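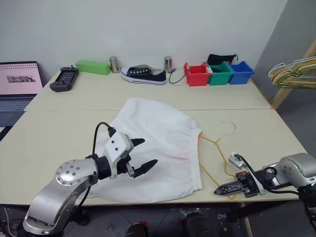

Majdi Tarawneh wrote to me after my last post that he'd believe in household robots the day one of them hung up a skirt without help, and that until then they were just very expensive ways of moving a block from one side of a table to the other. I laughed, and then I thought about it through a whole Sunday's worth of ironing, because he's picked a mean one!

Think about what you do with a skirt. You grab the waistband, which is stretchy, so it changes size the second you pull it. You have to get a hanger inside it, or clip it, or (my way) fold it over the bar and hope. Meanwhile the rest of the cloth is swinging around and landing wherever it likes. I do all this while watching TV. A machine with two fingers per hand has to find the edge first, and on white fabric full of wrinkles every crease looks a lot like an edge.

And then there's the hanger itself. Wire hangers are awful even for people. They're thin, they lie flat, and they love each other so much that you reach for one and get five. Asabe Ekpo, who used to press shirts with me at the Durkum Street laundry, could slide one off a packed rail with her pinky. I never learned how she did it and I worked there two years. 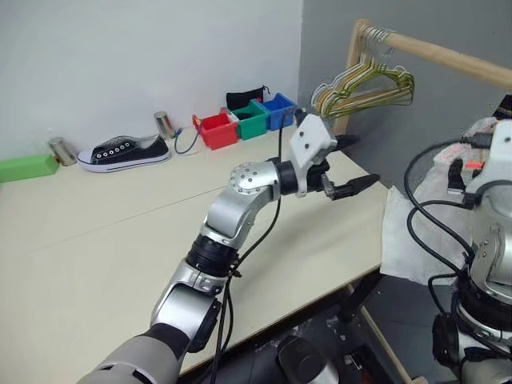

So a rail full of them is really its own chore, before you even get to the clothes. I'd split the whole job into picking a hanger, picking up the garment, putting the two together and getting the hook back over the rail, and I'd guess the third part is where most of the trouble lives. The last one is no picnic either. You're aiming a little hook at a round bar with a floppy weight hanging underneath.

Georges Najjar thinks I'm being too gloomy. He says shops and factories will get there first, where every shirt is the same shirt, and homes will follow. Maybe! But at Durkum Street we did 300 pieces on a good day, all kinds, and the odd ones were what ate up the afternoon. My house is nothing but odd ones. There are shoes where shoes shouldn't be and cords on everything.

I wouldn't need it to be fast, by the way. If a machine took all night over one basket and I woke up to clothes on hangers, I'd be thrilled, and I'd forgive it a few on the floor. What I wouldn't put up with is having to lay every piece out nice and flat for it first, since by then I've done half the work.

Majdi, I'm giving it until a July some years off, and I'm not telling you which one. In the meantime I still have the pillowcases to do.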